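El taller compartido Tralimska pone en marcha un puesto de manipulación con brazo robótico

2020-06-15 | Talleres y fabricación

El taller compartido Tralimska ha puesto en servicio un puesto fijo de manipulación con un brazo robótico montado por sus propios socios. El proyecto, denominado Giraldo, comenzó en febrero como un ejercicio de cableado y control, y ocupa ahora una esquina de la nave, con mesa propia, paneles de fondo y un ordenador dedicado. El grupo de trabajo ha publicado en el tablón interno los primeros datos de uso y la lista de tareas pendientes.

El brazo procede de una compra de segunda mano. Llegó sin controlador y sin documentación de la muñeca, de modo que la primera fase consistió en identificar el conexionado de cada articulación y comprobar los encoders uno a uno. Dos de ellos daban lecturas erráticas por un conector mal engastado en origen. Se rehicieron los terminales, se sustituyó el tramo de cable entre el codo y la muñeca y se añadió una parada de emergencia cableada, independiente del software.

El control se reparte entre una placa Dradard, que cierra los lazos de posición, y un programa propio que envía las consignas desde el ordenador. La placa trabaja con un ciclo de 80 milisegundos para las consignas de trayectoria. El grupo considera ese valor suficiente para movimientos lentos y lo señala como primera limitación si más adelante se quiere trabajar con realimentación de fuerza. La pinza, de dos dedos, se gobierna por una línea separada y admite consigna de apertura y límite de corriente.

La tarea de referencia es de tipo coger y depositar: localizar una pieza sobre la mesa, sujetarla, trasladarla y dejarla dentro de un recipiente. El recipiente se sitúa cerca del brazo y la pieza en el lado opuesto, de forma que cada ciclo obliga a recorrer buena parte del ancho útil. Se ha optado por objetos ligeros y sin aristas para que un error de cierre no dañe los dedos ni la superficie. 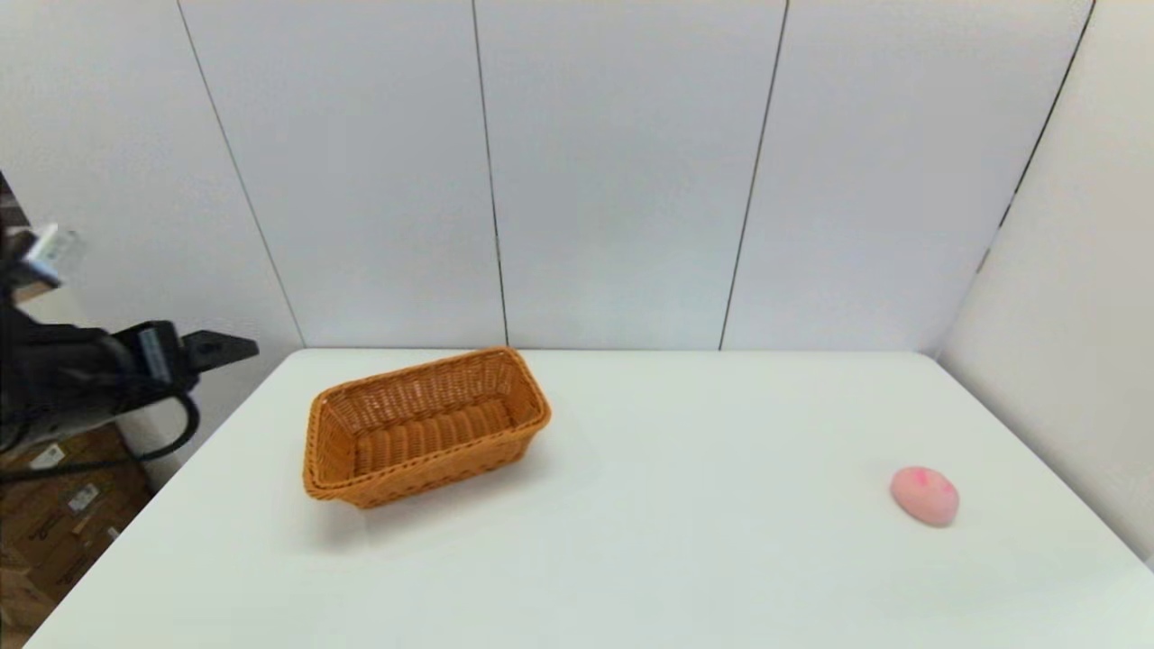

Puesto del proyecto Giraldo: pinza negra a la izquierda, cesta de mimbre vacía y, al otro lado de la mesa, un objeto redondeado de color rosa.

El acabado del puesto responde a un problema de visión. En las primeras pruebas, realizadas sobre un banco de carpintería, la segmentación por color confundía las vetas y las manchas de cola con bordes de objeto. El cambio a una mesa blanca mate, con paneles claros detrás y a un lado, redujo las detecciones falsas hasta un nivel que el grupo califica de aceptable. Quedan por resolver las juntas oscuras entre paneles, que el detector de bordes sigue recogiendo cuando el umbral se ajusta demasiado bajo. De momento se descartan por máscara: toda detección situada por encima de la línea de la mesa se ignora.

La cesta plantea una dificultad distinta. El trenzado produce una textura repetitiva en paredes y fondo, y el algoritmo de contornos devuelve decenas de regiones pequeñas en lugar de un rectángulo. La solución provisional consiste en suavizar la imagen antes de la segmentación y ajustar después un rectángulo girado al conjunto. El método da el centro de la boca con un error tolerable y una orientación menos fiable, sobre todo cuando el lado largo queda casi paralelo al borde de la mesa. Las esquinas redondeadas tampoco ayudan al ajuste.

En cuanto a la pieza, el contorno redondeado permite aproximar la pinza desde casi cualquier ángulo, pero reduce la superficie de contacto. Los dedos, de puntas planas, tienden a expulsar el objeto si el cierre no pasa por su centro. El programa calcula el centroide de la mancha de color y corrige la altura de agarre con un desplazamiento fijo, medido a mano. Está previsto ensayar unas fundas de material blando para las puntas, todavía sin fecha.

Según el registro publicado, el puesto acumula 1025 ciclos desde que se fijó la disposición actual de la mesa. La última serie comparable constó de 290 intentos con la misma pieza y el recipiente en posiciones variables. El grupo no ha difundido todavía la tasa de acierto: el criterio de depósito correcto cambió a mitad de la serie y las anotaciones anteriores deben revisarse. Hasta entonces se contabilizaba como válido cualquier contacto de la pieza con el interior del recipiente; ahora se exige que permanezca dentro una vez retirada la pinza.

El coste de los materiales añadidos, sin contar el brazo ni el ordenador, asciende a casi 100 euros. La partida incluye conectores, cable, la seta de emergencia y la tornillería de la base. Los paneles se aprovecharon de un montaje anterior.

El apartado de seguridad recoge tres normas de uso. El puesto no se energiza con una sola persona en la nave. La velocidad queda limitada por configuración y el límite se guarda en la placa, fuera del alcance del programa de usuario. Durante el movimiento automático no se introduce la mano sobre la mesa — la recolocación de objetos se hace siempre con el brazo en reposo y la parada pulsada.

Entre las tareas pendientes figura el guiado del cable de la pinza. El tendido actual forma un bucle suelto que puede engancharse en giros amplios de la muñeca, y se estudia una sujeción con bridas y un muelle de retorno. También está abierta la calibración entre cámara y base, que se repite a mano cada vez que alguien mueve la mesa. El grupo quiere fijar las patas al suelo antes de invertir más tiempo en el procedimiento automático.

El código de control se distribuye dentro del repositorio Sulus, que reúne las utilidades de las máquinas del taller. La rama del brazo contiene el programa de trayectorias, los parámetros de la placa y el esquema de conexionado en su revisión actual. Falta por subir el módulo de visión, pendiente de limpieza.

Los socios que quieran utilizar el puesto deben completar antes la sesión de iniciación, que cubre el arranque, la parada y la recuperación tras un fallo de seguimiento. Las reservas se gestionan con el mismo calendario que la fresadora y el torno. Las incidencias se anotan en la hoja fijada junto al cuadro eléctrico, con el número de ciclo y la versión del programa.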